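I've wanted to write about doors for a long time, and I kept putting it off, and then last week I spent a whole evening reading about hinges and decided that was a sign. So this is a long post about interior doors. I love them! I think most of us stop seeing them a month after we move in, which is a shame when you touch them more than almost anything else you own.

It started with the house. When we bought the place on Bautista Street it had 13 doors inside, counting closets, and most of them were the flat hollow kind that sound like a cereal box when you knock. I didn't mind them. I had bigger worries (the roof, the other roof). But the kitchen still had its old door, solid, five panels, with a brass knob rubbed pale on one side, and every time I closed it I noticed how good it felt. It had weight. It made this low *tock* when the latch caught. I started closing it for fun.

Then Ximena Ochoa came over for dinner, and she used to hang doors for a living, and I made the mistake (best mistake) of telling her I liked it. She got up from the table and opened and closed it for a while with her head tilted, and then she went down the hall and did the same to all the others. She came back with opinions. We didn't eat until nine.

## What a door does when it's open

Most of what I know I learned from Ximena, and the first thing she told me was to think about where a door goes when it's open. A closed door is easy. It fills a hole. An open one has to live somewhere, and it's big, and people plan a room as if it'll fold up and vanish.

I walked around afterward and she was so right. Our office door opened against the only wall long enough for a bookcase. The linen closet door and the bedroom door could hit each other, and had, you could see the little dents. The laundry door opened toward the machines, so you had to step in, squeeze around, and close it behind you before you could load anything. I'd been doing that dance for two years without a single thought about it.

Flipping the swing on a door is a real job but it's a pretty small one. You fill the old hinge pockets, cut new ones, move the strike plate. We did the laundry door first. I did the cutting with a chisel that I had just sharpened, very proudly, and went too deep on the top one, and had to pack it out with a slip of cardboard from a tea box. It's still there. It works great.

## The sound thing

I could talk about the sound for hours. Hollow doors clap. Solid ones thud, and if the stops are snug the thud gets softer, and if there's a thin felt strip it nearly goes away. My friend Cirilo Hinojosa records audiobooks at home and he swapped just one door, the one to the room he works in, and he says he got an extra hour of usable quiet each day. His son plays the trumpet on the other side of it. I've stood in there during practice. You still know it's a trumpet, but it's a trumpet in some other family's house.

If you rent, or you don't feel like buying anything, try felt bumpers on the stop. They come in a sheet, you peel off two, and you stick one near the top and one near the bottom. That's the whole project! The bedroom door in my sister's apartment used to wake the baby, and now it closes with a kind of *pff*.

## Color, and being brave about it

I was raised in white-door houses. White door, white trim, white everything, and the walls got to have the fun. It never crossed my mind that you could do it the other way until I visited Emese Erdős, who teaches art in Gisari and lives in a narrow house where every door is a different color on a plain wall. The bedroom is a dark plum. The pantry is the yellow of school buses. The cellar door is a green so dark you think it's black until the sun gets on it in the afternoon.

And it doesn't feel like a circus, which I expected it to. The walls are quiet and the floors are quiet and you just get these big upright blocks of color at the end of things. She says guests never get lost. "Second left, the blue one." She gave me directions to the bathroom that way and I felt like I was in a game.

So I went home and painted. Some things I learned:

- Take the door off. I know. Take it off anyway and lay it flat across two sawhorses. Drips stay put, and you can sit down.
- Do the panels first, then the crosspieces, then the uprights.
- Label the hinges with tape if you're doing more than one door. Old hinges get used to their own screws and sulk when you mix them up.
- The edge that shows when the door is open takes the color of the room it opens into. I learned this rule after I'd broken it four times, and I've decided I like mine broken.
- Wait longer than the can says before you close it. I peeled a strip the length of my arm off the office door.

My first color was a rusty red for the office and I was so nervous that I painted the back first. Then I loved it so much that I did the closet to match. I've since done a gray-blue, a mustard, and something sold as "Biscuit" that I can only describe as beige with confidence.

## Glass!

OK, this is my favorite part. Our hallway has no window. It had three bedroom doors, a bathroom door and a closet, all closed most of the time, and it was like walking through a sock. We talked about a light tube through the roof and got a quote for 3000 dollars, and I was very nearly ready to say yes when Ximena asked whether the office really needed a solid door.

It didn't. It really didn't. I'm in there alone with a computer. What I needed was a door that kept the cat out and let the sun through, because the office has the best window in the house and I was shutting all of that light in with me every single morning.

We found one at Budemer, the salvage yard out past the feed store, leaning in a row of maybe forty doors in a shed with a dirt floor. It had been somebody's dining room door. Glass panes from top to bottom, one of them cracked, thick old paint, and no knob. It was 290 dollars, and that felt like a lot to spend on something a wasp was living in. I paid it. Tonantzin Valdovinos, who runs the yard, threw in a box of mixed knobs and told me to take the wasp too.

Stripping the paint took me most of June. There's no fast way to do it with that much glass, you're basically cleaning a picture frame over and over. I listened to an entire series about shipwrecks. I had a little brass scraper and a heat gun with a shield, and I tested the paint for lead before I started (please do this! old layers very often have it, and the test kits are cheap) and got lucky with a clean result. The cracked pane I took out in pieces with thick gloves, and the new one cost less than lunch.
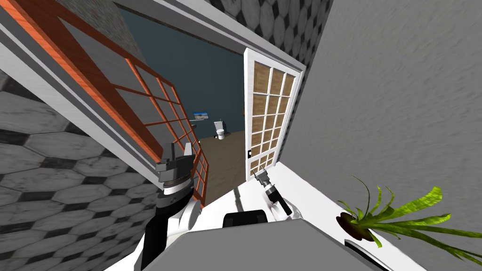 The morning after we hung it I came out of the bedroom at seven and the hallway had sun on the floor. Long slanted squares of it. I stood there in my robe and yelled for everybody to come look, and they did, and we all stood in the hall, where none of us had ever stood on purpose. The cat lay down in one of the squares and has moved with it every day since, from the closet end to the bathroom end, until it goes off the baseboard before lunch.

People worry about privacy with glass doors and I get it. There are good answers. Frosted film is cheap and peels off if you hate it. Reeded glass gives you light and blur and looks lovely at night. My aunt Yolanda Puma has a thin cotton curtain on a rod at the top and bottom of hers, gathered tight, the way people used to do, and she changes it with the seasons. The winter one has pears.

## Knobs, briefly

I promised myself this would be brief. The box from the yard had glass knobs, two brown ceramic ones, a pile of brass, and a single black one with a swirl in it that everyone who visits reaches for. None of them matched. I soaked the brass in warm soapy water and cleaned off just enough to see what it was, then stopped, so they'd still look like themselves.

If your old knob wobbles, look for the tiny set screw on the neck before you buy anything. A quarter turn fixed three of mine. And if your latch sticks, rub a pencil on it. Just a regular pencil! The graphite gets in there and the whole thing slides like new. I've done this at other people's houses while they were getting drinks.

For new hardware I've only bought one set, the Jotik levers on the bathroom and the laundry. I wanted levers there so you can open them with an elbow when your arms are full of towels. They're plain and a bit stiff, and I like them fine.

## What's next

There are four hollow doors left. One is the water heater closet and it can stay how it is forever. The back bedroom is getting a solid one as soon as I find the right size, and it's an annoying size, an inch narrower than everything at the yard, so I carry a tape measure and a scrap of paper with the numbers on it in my coat. Ximena says I could trim a wider one down if I take the same amount off both sides. I'm thinking about it. I'd need to borrow her saw and probably her.

And I want to try a Dutch door between the kitchen and the mudroom, the kind where the top half opens by itself. The dog would get to see us and we'd get to keep the mud. If you've cut an ordinary door in half to make one, please write and tell me how you handled the ledge in the middle, and whether the bolt that holds the halves together rattles. I've read that it rattles.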